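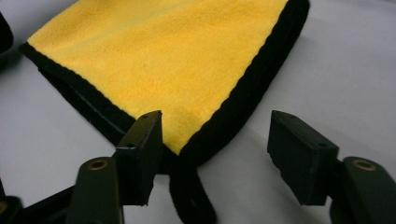 A yellow microfiber towel with black border.

Brulow opens refill shop for cleaning products in Prelberg

PRELBERG, 23rd September – Brulow has opened its first refill shop in the old Scanlon building. Customers can bring their own bottles and fill them with soap, floor cleaner and laundry liquid. The shop offers 70 products, and prices are up to 39 percent lower than for the same product in a new bottle. The opening hours will stay the same until February.

Related
Tostix changes its delivery days
Brulow closes its mail order office

Comments (2)
Is there parking behind the building?
Good news, but please open also in the evening.

We use cookies to improve this site. Accept / Settings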